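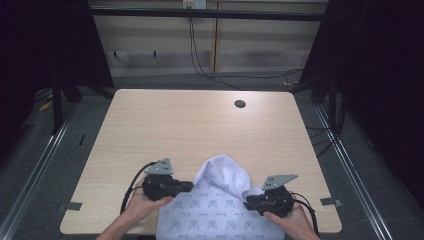

Member Forum > Lodging Operations > Linen and Laundry
Thread: Towel replacement intervals for small properties

R_Tagle
Posted 9:14 am
Members are invited to comment on the draft guidance for towel replacement, which will go into the revised handbook in July. The present edition instructs member properties to retire all bath towels after 200 washes. Several properties have stated that this number is difficult to track and does not reflect the actual condition of the stock. The draft would replace the wash count with an inspection at the folding table. Please keep comments to towels. Bed linen will be addressed in a separate thread.
Remedios Tagle, Handbook Editor

undholm_house
Posted 9:52 am
Undholm supports the proposed change. Our property has 19 rooms and one laundry attendant per shift. We do not have a means of recording how many times a given towel has been washed, and we doubt that many properties of our size do. In practice our staff set aside any towel that looks thin or has a failing hem, and the manager makes the decision at the end of the month.

E.Politis
Posted 10:31 am
I must respectfully disagree. A wash count is imperfect, but it is the same for every property. "Looks thin" will be read differently by each attendant, and guests who stay at more than one member property will notice the difference. Wirner marks each batch of towels with a colored thread when it enters service and estimates the count from the laundry log. The work required is minor.
Evanthia Politis, Wirner

undholm_house
Posted 10:47 am
With respect to the above, the thread system assumes that batches stay together. Ours are mixed by the second week. We would also note that towels from the pool area wear out well ahead of those in the rooms, even when purchased on the same order.

D_Dumlao
Posted 11:20 am
Sedgwick has used an inspection procedure for some 2 years and is willing to share it for inclusion in the draft. It is carried out on clean, dry towels before folding.

1. Hold the towel up to a window or lamp. Patches where light passes easily through the body of the towel indicate that the pile has worn down.

2. Run a hand over the loops on both sides. Single pulled loops may be trimmed level with scissors. A towel with bare areas is to be retired.

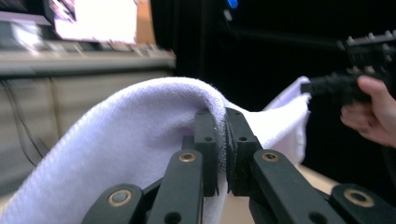

3. Examine all four edges. An open hem may be sewn once. If it opens again, the towel is to be retired.

4. Check for stains that remain after a second wash. Stained towels in otherwise good condition may be moved to cleaning use and must be marked at one corner so that they do not return to guest rooms.

Divina Dumlao, Sedgwick

E.Politis
Posted 11:58 am
I thank Ms. Dumlao for the procedure, and my objection is reduced. I would still ask that an upper limit on age be kept alongside it. Towels can pass every step above and still have become stiff and slow to absorb water.

jomar_e
Posted 1:06 pm
On the matter of stiffness, the cause is frequently excess detergent or fabric softener, and age has little to do with it. I would recommend that a property reduce the dose and omit softener for several washes before discarding the stock. An age limit would have required us to throw away towels that recovered fully.
Jomar Enriquez, Cunum

E.Politis
Posted 1:22 pm
That has not been our experience, although our water is quite hard. I maintain my request.

R_Tagle
Posted 3:40 pm
Comments received with thanks. The four steps submitted by Sedgwick will be placed in the next draft. The age limit remains open, and both positions will be printed in the margin for members to consider. Properties with very hard water are asked to state this when replying. The thread will stay open until the draft is circulated.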